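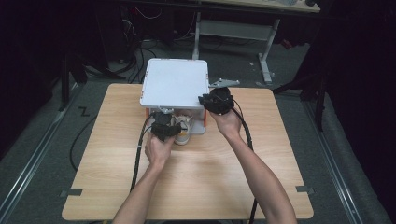 How long before a student recital should you start running the whole program without stopping?
Start 14 days out. That leaves time to fix the weak spots, and your memory still has a chance to settle before you walk on stage.

Full run-throughs are my favorite part of getting ready! Play everything in concert order, once a day, and keep going through the mistakes. Keep a pencil nearby, but don't touch it until the last chord — then mark the 3 worst spots and work on those slowly, hands separate if you play piano.

In the second week, play for people. Grab a roommate, a neighbor, anyone who will sit still. My old teacher, Svetozár Holub, had us bow, announce the piece and start cold at 2 in the afternoon, right after lunch, and I still love doing it that way (it's scarier than the real thing).

Try to get into the hall at least once. The Bednárik hall on our campus seats 500, and soft passages that sound lovely in a practice room can vanish in there, so ask a friend to listen from the back row.

The day before, play through your openings and endings, check your page turns, and go to bed early.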